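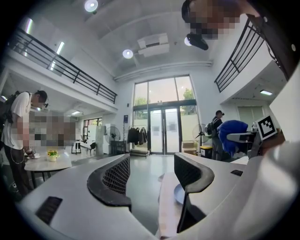 Griltbridge has been gathering hand demonstrations for a little over a year. The company makes no robots. It records people doing household jobs with hand-held grippers, cleans up the recordings and passes them to teams that train robot arms on them. The largest of its current jobs is called Fatholm, a set of table and kitchen tasks ordered by Rimuretti, which builds arms for care homes and small hotels.

I spoke with the woman who runs collection on Fatholm. She asked that her name be left out, as did the two collectors who joined us for part of the afternoon, and she preferred to talk while work was going on. She came to the job from a hospital laundry, where she scheduled shifts for nine years. Most of what she does now, she said, is also scheduling.

"People think it's a software job," she said. "I have a list of tasks, a list of people, a list of charged batteries. I match them up. If a battery is on the wrong list I lose an hour."

The order from Rimuretti is for 2000 accepted episodes of each task. An episode is one go at one task, from the hands entering the work area to the hands leaving it. Wiping a table is a task. Setting a cup on a saucer is a task. Moving a plant to the other side of a table is a task, and so is moving it back, which she counts separately because the start and finish are different.

I asked why the number was so high for something as plain as wiping a table.

"It's plain to you," she said. "You've wiped tables all your life. The model hasn't. If every example starts with the cloth folded in the same corner, it learns that the cloth is folded in that corner. Then somebody drops it in a heap and it has no idea. So we want heaps. We want it hanging off the side. We want somebody tall and somebody short, and somebody left-handed."

The task sheet for wiping runs to one page. It says which hand picks up the cloth and how many passes to make. It does not say how fast to go. Early on it did, and the collectors all slowed down to match it.

"They were moving like they were under water," she said. "We threw out the first 200. The cloth was barely being pressed on the table at all. Everybody was so worried about doing it nicely."

She now tells new people to wipe the way they would if they wanted to sit down and eat. They get a morning of practice before anything is kept.

One of the collectors, who had worked in restaurants before this, said the cloth was the hardest object for him to get used to. "With your fingers you can feel how much of it you've got. With these you squeeze and you look. If you only got one layer, it slides out halfway across. If you got the whole bundle, you're wiping with a ball." He said it took him three days to stop dropping it.

The other said her problem was the second hand. Many of the jobs are done with a pair of grippers, and she kept letting the left one sag when it had nothing to do. The reviewers sent those back. "They said the idle hand still has to be somewhere sensible," she said. "I never thought about where my idle hand was before. Now I notice it at the grocery store."

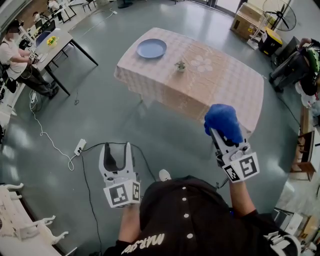 The tables are changed often. The supervisor keeps cloths, plates, bowls and plants in numbered bins, and a table is laid from whatever the sheet calls for that hour. She likes busy patterns on the tablecloths. A checked cloth or a flowered one gives the model something harder to look past than a bare top, and the places Rimuretti sells to are full of them.

"Their first request was all white tables," she said. "I wrote back and asked if they had been inside a care home lately. They changed it."

The square black-and-white markers on the grippers are there so the position of each hand can be worked out afterward. They have to stay clean and flat. A scuffed marker can spoil a whole session before anyone sees it, so there is a check at the start of every session and another after lunch. She showed me the check sheet, which has boxes for markers, finger pads, cables, battery and clock. The clock box was added in February, when two recorders drifted apart and a full day of two-handed work could not be lined up.

"That was a bad day," she said. "Everybody had done their job right and we had nothing."

Several people collect in the same room at once. I asked if it wouldn't be easier to give each of them a booth with blank walls. Griltbridge started that way, she said, with booths put up in a smaller unit across town. The recordings were tidy and the arms trained on them did well in the booths. Moved to an ordinary room, with people walking behind the table and daylight from windows, they did much worse. The booths were taken down within the month.

"So now someone walks past, fine. Someone's chair is in the way, fine, go around it," she said. "The only thing I ask is that you don't reach into another person's table while they're recording. Wait until their hands are out."

Faces are blurred before any recording leaves the building. That step was in the contract from the beginning, and the collectors I met had both asked about it at their interviews. One said she would not have taken the work otherwise.

Checking the episodes takes nearly as long as making them. A reviewer watches each one at double speed and marks it kept, cut or redo. Cut means the start or end has to be trimmed. Redo means the task itself was wrong, or the object was hidden for too long. A mistake that gets corrected is kept and labeled. If a cup tips and the collector sets it upright and carries on, the Fatholm reviewers want it.

"We used to delete those," the supervisor said. "Rimuretti asked for them. Their arm would knock something, and then it would just keep going as if it hadn't. It had never seen anyone fix anything."

Nobody is allowed to make mistakes on purpose, though. They tried one session of planned spills and the results looked staged. People paused before they tipped the cup. The real ones come often enough, mostly late in the day.

Tiredness is the part of the job she talked about most. The grippers aren't heavy when you first pick them up, but they are held out in front of the body, and shoulders go before hands do. Collectors work in blocks of 25 minutes with ten minutes off. When she came in, the blocks were 45 minutes. The number of redos in the last third of a block was more than double the number in the first, and shortening the blocks gave her more accepted episodes per day, even with the extra breaks.

"I had to make a chart to get that approved," she said. "In the laundry I'd have just done it."

The naming of files and sessions follows a scheme called Hosseinzadeh, after an internal tool that an earlier team built and left behind. It stores the task, the table setup, the pair of grippers and the collector's number in one long string. She would like to replace it. The string has no place for the lighting, so that goes in a notes column, and people forget the notes column. She has asked for a new version twice.

By the time of my visit the wiping task was finished, with 2129 accepted episodes. The extra ones came from a miscount between two reviewers, each of whom thought the other had been including the left-handed set. Rimuretti took them all. The plant tasks were further behind. Leaves hide the rim of the pot from some angles, and collectors tend to turn their wrists to see it, which makes the path longer than it needs to be. She has been trying smaller pots.

I asked what she would tell someone setting up the same kind of work elsewhere.

"Buy more cables than you think," she said. "Tape down the ones people walk over. And do the task yourself before you write the sheet. I wrote the first sheet for folding napkins at my desk, and it had a step in it that you can't do with two fingers. They tried for a whole morning before somebody came and told me."

Napkins are back on the list for next month, with a new sheet. The collector from the restaurants has already done the trial run, and he asked for bigger napkins.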